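From: Kazimiera Kurek
To: rural-livelihoods list
Date: Sep 14, 2025
Subject: Re: Repayment terms for the Mazurek savings groups

Bernadette Flanagan wrote:
> Do we have any evidence that the longer repayment period
> helps the poorest members? My fear is that we only
> postpone the problem to the lean months.

Dear Bernadette, dear all,

Thank you for this question. I can answer only for the Mazurek groups, where we changed the period in January. There are 15 groups with roughly 200 members, most of them women with a little land or none.

Late payments became fewer, but the new loans also became smaller, so I would be careful with the conclusion. Irena Krajewska thinks that members borrow less when they see the full amount of interest written down. I am inclined to agree with her. 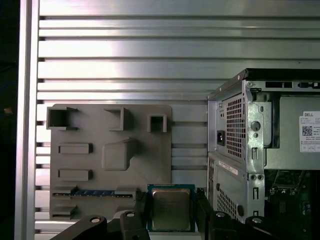
About the lean months - we don't have this information yet. The survey asked about meals only once, after the harvest, and this was our mistake. Chak-lun Fu has offered to add a second round, if the list can suggest a short set of questions which was already tested in villages.

I will send the tables to anybody who writes to me directly.

With kind regards,
Kazimiera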